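The Man Who Sells Me My Label Makers

I have bought three label makers in my life and every one of them came from the same counter, so when I decided this blog needed a talk with somebody who sells office gadgets for a living, I knew who I was going to bother. He runs the small machines section at Fitzsimmons, the stationery store in Wikanbridge with the green awning, and he said yes on two conditions. I couldn't use his name (he says his cousins would never let it go), and I had to bring coffee. Done and done!

We sat in the back among the boxes of receipt rolls a little after eight in the morning, before the doors opened. I asked the obvious thing first, which is who on earth still buys a label maker.

"Everybody with a garage," he said. "And preschool teachers. August I can't keep them on the shelf. Then around October it's the people who swore they'd get organized over the summer."

I am one of the October people. I didn't tell him that, but I think he knew.

He's been at the store long enough to remember the dial kind, where you squeezed the trigger and got those raised white letters on a plastic strip. He still stocks one. It's mostly bought by people who want the look, he told me, and he sells more tape for it than you'd guess. "They buy the thing for 2 jam jars and then the whole kitchen gets it."

What I really wanted to talk about was the Waltuleo, the little handheld thermal one I've been going back and forth on since spring. It's the size of a paperback, it has an actual keyboard, and the store has it at $48. I had it in my hand twice and put it down twice.

"What stopped you?" he asked. (I thought I was the one doing the interview, but okay.)

The tape, I said. It's always the tape.

He nodded for quite a while. "The tape is the right thing to worry about. Look at the cartridge price before you look at the machine. I have customers who come in with a bargain they got somewhere else, and they want tape for it, and I have to tell them there isn't any. Not here and not anywhere. It's a very nice paperweight with a keyboard."

The Waltuleo cartridges are easy to get, he says, and he keeps the black on white, the black on clear and a yellow that only electricians seem to want. He likes the machine. He likes the screen, which shows two lines at once so you can see if your second line is going to run long. He doesn't like the battery door. "It's a fingernail door. If you've got short nails you'll be in the drawer looking for a butter knife." I tried it right there and he's right, I had to use a coin.
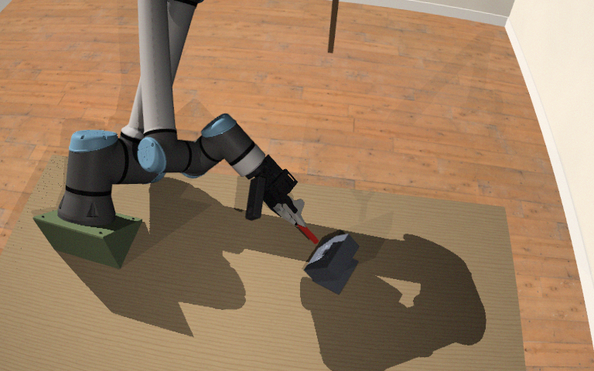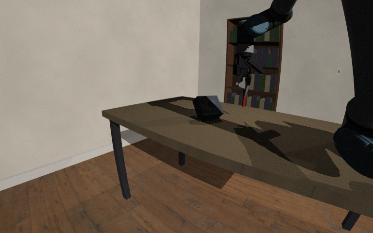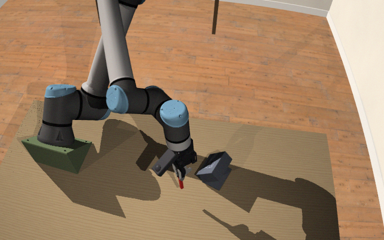 I asked about the margin, because I have opinions about margins. My old machine spits out an inch of blank tape on either side of every label and it makes me crazy. He laughed and took the demo unit off me, went into the settings, and printed me the word BEANS with hardly any white at the ends. It's buried three menus down, under something called Feed, and it comes from the factory set to wide.

"I show every single person that before they leave," he said. "It's the best thing I do all day. You get maybe a third more labels out of a cartridge if they're short words."

Then we got onto the Urar, which is the big desktop model in the glass case by the register. I've walked past it for years! It holds 1200 saved labels, it cuts by itself, and it has a plug instead of batteries. I had always figured nobody needed that at home, and I said so, and he got a little bit defensive on its behalf.

"I sold one to a lady who does seed packets. Every variety she grows is in there. She turns it on in January, prints the lot and turns it off again. For her it's cheap." How much is it, though? "It's 200 dollars. I didn't say it was cheap for you."

Fair.

We wandered off the subject for a bit here. He has a theory that people who buy a laminator never use it after the first month, and people who buy a paper trimmer use it forever, and I can back him up on both from my own closet. He also wants everyone to stop storing spare cartridges in the car. The glue goes funny in the heat and then folks come back to complain that the labels curl. "I ask where they kept it and they look at the floor."

Does he label things at home? I had to ask. He took a long drink of coffee before he answered.

"The fuse box," he said. "My wife did it. In pencil."

A few bits I scribbled down that didn't fit anywhere else. Clean the print head with a cotton swab if you start seeing a thin white line through your letters. If the backing won't peel, bend the corner of the label toward the printed side and it'll usually split. For freezer stuff, wipe the container and stick the label on before it goes in, since it won't grab a frosty lid. And the clear tape looks great on glass but you can't read it on anything dark, so hold a scrap up first.

He had to go open up at nine and there was already a man at the door with an adding machine under his arm, wanting a ribbon. They had the ribbon.

I bought the Waltuleo, plus one black on white and one clear. I haven't done the spice drawer yet. I did do the coin for the battery door, which now says COIN on it and lives in the case.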